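October 29, 2021

# Trying out the Clekik kitchen simulator

So for my term project I picked the Clekik kit, a simulator that lets you train a kitchen robot without owning one (my apartment wouldn't fit one anyway!). The student licence is $24 and I ran it on my old Sandby laptop, fan howling the whole way. I'd had my eye on it since June.

I did 300 practice runs in the sink kitchen, all pick-up jobs with small round things like the red ball by the drain. They're sneaky little targets, because the colour is easy to find but the steel is shiny and the basin walls get in the way of a clumsy approach.
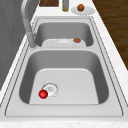
Can you use the kit without knowing how to code?

Mostly, for the ready-made tasks. You pick a kitchen, pick a job and press start, but changing the scoring means editing a settings file, and that took me 5 evenings and a lot of tea.

My favourite part is the replay slider. My least favourite is the manual, which has 477 pages and no index. I'd still grab it over the Bosman kit, mainly for the price, and next term I want to try the Fillirar add-on for stacking dishes.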